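Müzeyyen Tokgöz folds on the bed. She has a table in the next room, a good one, but she says it is the wrong height and there is always something on it.

“The bed is wide and it's soft, so nothing slides off,” she said. “I put the piece down flat, I smooth it from the middle, and then I can see what I have.”

Tokgöz runs Clurkance, a one-person business that mends and alters clothes for people in Suksawat and the streets behind it. She started in November, four years ago, with a secondhand sewing machine and a notice in the window of the bakery. Most of her work is hems and zippers. Next to that she does what she calls closet days, when she goes through a customer's clothes with them and sorts out what to mend, what to fold and what to hang.

She charges 600 for a closet day, and the price includes small repairs. The longest one ended after 10 at night.

Dark clothes take up more of her time than anything else. “Black shows lint, it shows dust, it shows the mark where it was folded last year,” she said. “People bring me black things and say they look old. A lot of them have only been put away badly.” 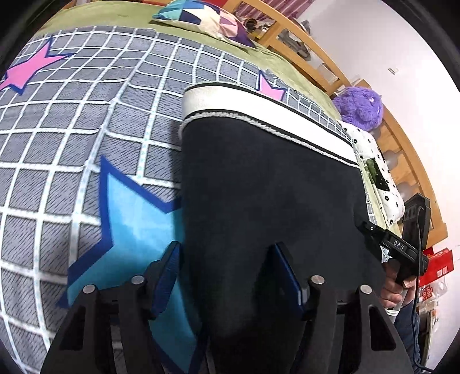 Trim is the other thing she is careful about. A braid or a band in a different color from the rest of the garment should never be creased across, she said, and if it has to be folded at all the fold should go beside it. She has replaced a lot of braid that was bent in the same place for years until the threads gave out.

“You can match the cloth, usually. You can't match the braid. I went to three shops for one piece and came home with something close.”

She keeps her supplies in tins from Rostard, a cookie maker that closed before she moved to the neighborhood. There is one tin for white thread, one for black, and one she calls the hospital, for buttons and ends of trim that have come off something and may go back on.

Asked how she folds a large garment, Tokgöz said she lays it face down, brings the sides in, and then folds up from the bottom in thirds. She doesn't press it with her hands at the end. Anything heavy goes at the bottom of the pile and stays there until the season changes.

She is less strict about bedding. Her rule for quilts is to wash them on a dry day and not to worry about wrinkles. “A quilt is for sleeping under. The pattern can be as loud as you want.”

Her daughter would like her to rent a proper workroom at Sandis, where there are cutting tables and better light. Tokgöz has been to look at it twice. The rent is 3,000, and she would have to carry everything up a flight of stairs.

“Maybe next year,” she said. “I have eleven hems to finish first, and a coat with no lining.”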